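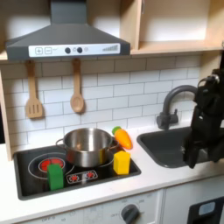 Figure 1. Hob, hood and sink side of the play kitchen, with the spatula and spoon on the hood.

Filed under: Student projects / Product design / Play and learning

Play Kitchen Storage and Worktop Use
Koscombe Design Course, project report 228
Submitted 17/12/2018

1. Purpose

The project looked at how the worktop of a child-sized play kitchen can be kept usable when cookware, utensils and toy food all have to be stored on or near it. The worktop depth was taken as 400 mm for all drawings. The unit is referred to as the Sturnano layout, after the name on our first drawing sheet.

2. Layout

The black hob is set into the left part of the white worktop and the dark grey sink into the right. Between them is a short length of plain worktop, which has to serve for preparation, serving and putting things down. The hood spans the hob and carries its controls on a white strip along the front lip: plus and minus buttons at the left, two round knobs nearer the middle and a row of rising bars at the right. The buttons and the bars are printed. Only the knobs were treated as working parts in our drawings.

The slotted spatula and the spoon hang from the underside of the hood, against the tiles. This takes up no worktop. The drawback is that a tall pot placed directly below leaves less room to lift a utensil clear — the user has to draw it forward first. We looked at moving the hooks to the side panel but kept them where they were, as the side position put the handles too far from the hob.

3. Loose items

Loose items were sorted by where a child would be expected to use them. Cookware belongs on the hob. Food belongs on the worktop between hob and sink. Blocks have no fixed place in a kitchen, but children use them as food, as packets or as something to build with, so they were included in the layout work.

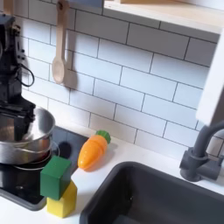 Stacking saves space on the hob but hides part of its surface. With one piece of metal cookware set on another, the burner marking next to it is partly covered, and the markings are the only guide to where a pan should go. A larger marking would help. The second drawing set, labelled Cheon, shows the ring drawn wider than the base of the cookware.

Blocks stacked at the front corner of the hob need a flat upper face. A cube placed on a block with a sloping top sits at a tilt, and a short tower of this kind can overhang the hob edge. Long items such as the toy carrot are best laid down flat. Laid diagonally, a carrot takes up more of the free worktop than it would if placed parallel to the tiles, and this was noted as a point for the tidying guide.

4. Finishes

The splashback has white tiles in a staggered pattern with grey joints. It was retained in every version. The plain background makes the light wooden utensils easy to find, and the outline of each one can be read from the front of the unit.
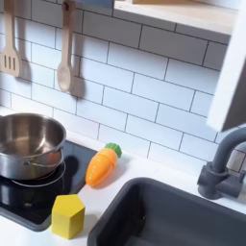

Shadow was considered under the same heading. A utensil hung slightly off the wall throws a soft shadow to one side, and where the shadow is close to the handle it can look like a second outline. The effect is small and no change was made. The glossy black hob was a greater concern, given that a thin burner ring is hard to pick out on it. We recommend a matt surface with a lighter ring.

5. Further work

The open shelf was left out of the storage plan and should be brought in next. It could take the blocks, with the food kept in a shallow tray beside the sink. A revised drawing set, Kurnero, is due in January and will cover the shelf, the tray and the new ring marking. Hook spacing will stay as drawn.

Contact the course office | © Koscombe Design Course | Back to top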